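Glove and basket station, Drondow workshop

Gallery page for the sorting bench at Drondow. Entries run in the order the bench is used. Text by Nawal Radwan, last revised 10th May.

Bench
The top is light wood with a round cable grommet towards the far side. Working height is 600 mm on the short legs and can be raised in steps. The grommet stays clear, as small items dropped near it tend to end up on the carpet.

Basket
Pale yellow-green plastic, perforated sides, two grey-blue handles. It goes on the left with one handle facing the sorter and the other facing away. Empty weight is 465 g. The older Gaete baskets had solid sides and held damp, so they were withdrawn in February.
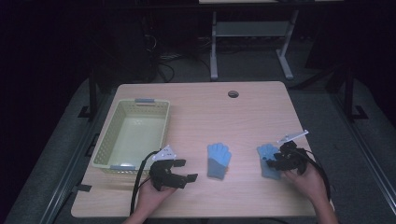 Gloves are laid flat before they go in, fingers pointing away from the sorter and cuff nearest the front edge. Both gloves of a pair are checked at the cuff first - most wear shows there - and then across the fingertips. Odd gloves go back to stores in a paper bag marked with the size.

Sizes
Stores hold sizes 7 to 9. The size is written on the bag and on the shelf label, and the two should agree. Taha El Khatib keeps the list and should be told of any mismatch.

Filling
Pairs are stacked cuff to cuff, one size to a basket. Do not press the stack down to make room. A full basket is carried by both handles to the Flumum shelving and placed on the lowest free shelf.

Related pages: Flumum shelving, Zastine label printer, stores returns.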